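Recording sink-wiping examples with Arneo

Set the cloth down before you press record, and leave it crumpled. A neatly folded cloth teaches Arneo that the world folds things, and it has met few teenagers.
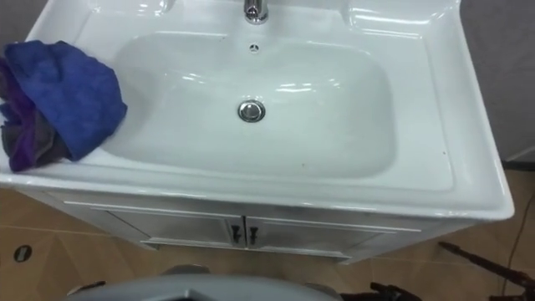

Head view, cloth over the left rim of the basin.

Start the take, then guide the right hand to the cloth and down into the bowl. Go slowly. Radka's first 108 takes were brisk, and Arneo learned to slap porcelain.

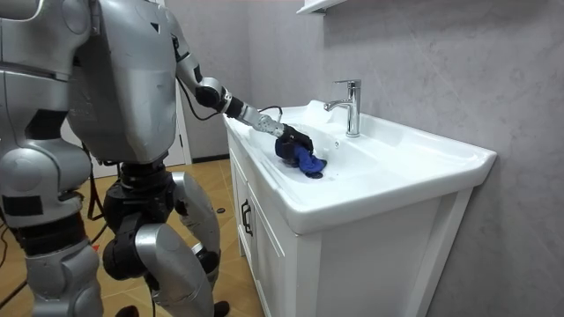

Side view, cloth held against the inside of the basin.

Save, label the take "wipe", move the cloth and go again. Stop at 370, or when your knees do.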